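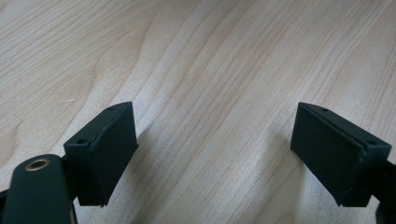

Zavholm Hardwax Oil for Tables and Worktops

Matte finish, clear
Made in small batches in Vudorcombe
Sizes: sample tin, half pint, quart

We started selling Zavholm because we were tired of sanding. Divina Barredo had a kitchen table that came to us every couple of years looking gray and thirsty, with a ring for every cup of coffee the family had ever set down on it, and each time we would strip it back, put on whatever the big supplier had that season, and send it home again feeling a little guilty. Her table has now been on Zavholm for six years. It has been through two toddlers and one very enthusiastic gingerbread November, and all she has done is wipe on a thin fresh coat when it starts to look dull (usually just at the end where everybody sits).

Zavholm is a blend of plant oils and hard waxes that soaks into the wood and then firms up just at the surface. You still feel the grain under your hand, and you won't get that plastic look that a thick varnish gives. It warms the color a touch, the way a damp cloth does, so pale woods like maple, birch and ash come up creamy instead of chalky. If you want to keep your table as close to bare wood as possible, look at our Soriano oil instead. It has a little white pigment in it that holds the yellow back, and it goes on in just the same way.

What it's good for

Dining tables, desks, kitchen worktops, shelves, chair seats, wooden trays and window sills. It works on solid wood and on real wood veneer, though please go gently with the sandpaper on veneer, as there is very little there to sand. We don't recommend it for floors or for anything that lives outdoors. For floors you want something harder, and we are happy to point you to another maker if you write and ask!

How much you'll need

The half pint tin will do two coats on a table for four people, with some left in the bottom for touch-ups. The quart is for big farmhouse tables or a full run of worktop. Oak and other open woods drink more on the first coat, so if you're between sizes, go up. Leftover oil keeps well with the lid pressed down tight.

Putting it on

Sand with the grain, finishing with 180 grit. Vacuum, then wipe with a dry cloth. Dust shows up in a matte finish more than you'd think, so do this part twice if you have the patience.

Stir the tin slowly with a flat stick, all the way to the bottom. Don't shake it.

Pour a small puddle on the wood and spread it with a lint-free cloth or a white pad, working along the grain. It should look like a thin wet film. Leave it for fifteen minutes, then wipe off everything that hasn't soaked in. Really wipe it. Nearly every sticky table we hear about had too much oil left sitting on top.

Let it dry overnight with a window open, rub lightly with a fine pad, and do the second coat the same way. You can eat at the table the next day if you're careful. Keep hot pans and wet cloths off it for two weeks.

Please take the safety note seriously: oily rags can heat up and catch fire on their own when they're balled up. Spread them flat outside to dry, or soak them in water and put them in a lidded metal can.

Everyday care

Warm water and a drop of mild dish soap on a well-wrung cloth. Skip the spray cleaners with ammonia or bleach. If a ring does appear, leave it alone for a day before you do anything, as many of them fade by themselves. For the stubborn ones, rub the spot with a fine pad and a dab of oil, then buff.

Questions we get a lot

Can I put it over my old varnish? I'm afraid not. It has to reach the wood, so the old finish needs to come off first. Over an old oil finish you're fine after a good clean and a light sand.

Does it smell? A bit, for a few days. It's a nutty sort of smell and most people don't mind it.

Can I try it first? Please do! The sample tin is there for exactly that. Test it on the underside of the table, and give it a full day to settle before you make up your mind about the color.

Ordering

Item number 1294 (half pint), 2301 (quart). Sample tins can be added to any order from the cart page. Erik packs orders in the morning, so anything that reaches us before ten usually leaves the same day. Hema Iyengar answers the email, and she will gladly look at photos of your table if you aren't sure what's on it now.

Page updated April 21, 2026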